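Bag-sorting scheme asks households to count what is under the sink

A scheme that wants people to stop hoarding carrier bags in the kitchen has signed up over 200 households in Sekden, its organisers said on Wednesday. Whether it will leave the town with fewer bags is another matter.

Clerka, the company behind it, sells a wall-mounted holder and a sorting guide to go with it. Households that join are asked to empty every drawer, hook and cupboard of plastic bags, sort them into those worth keeping and those that are not, and report the total. The first returns came in at the start of June. The highest was 123 bags from one kitchen.

"People are shocked when they see it all on the table," said Melati Mangundap, who runs the scheme for Clerka. "Then they start to think about what they take home from the shop."

Perhaps they do. The company's own leaflet offers little to back that up. It gives the number of bags sorted but not the number thrown away, and it doesn't say how many new ones came through the door in the same weeks. The word "reused" appears throughout without being defined. A bag folded neatly into a holder appears to count.

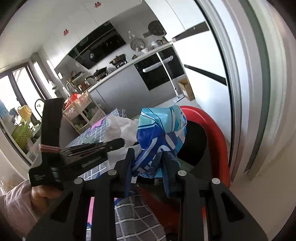
What are people supposed to do with the bags they don't keep? The guide tells them to take clean, stretchy bags to a shop with a collection point and put torn or dirty ones in the general rubbish.

Sekden has one such collection point, at the Chambi supermarket, and it is a bin by the trolleys that is often full by mid-afternoon. Chambi would not say where the contents go after they are collected.

Nusrat Khokhar, who joined in the first week, said the sorting took her most of an evening and that she was glad to have the cupboard back. She was less sure about the rest of it. "I've got a tidy kitchen. I haven't changed how I shop, if I'm truthful. I still forget to take a bag with me."

Nicanor Paredes, a former waste officer who has followed several of these schemes, said he would want to see the same households counted again after a year. "Anyone can clear out a cupboard once," he said. "I'd like to know what's in it next summer."

Clerka has no plans for a second count. Ms Mangundap said the company did not want to "police people's kitchens" and that joining was meant to be pleasant. She confirmed that members are offered the holder at a discount, but would not say how many had bought one.

The firm hopes to reach 400 households by the autumn and is in talks with 2 neighbouring towns. Joining is free - the holder isn't - and forms are available at Sekden library until the end of the month.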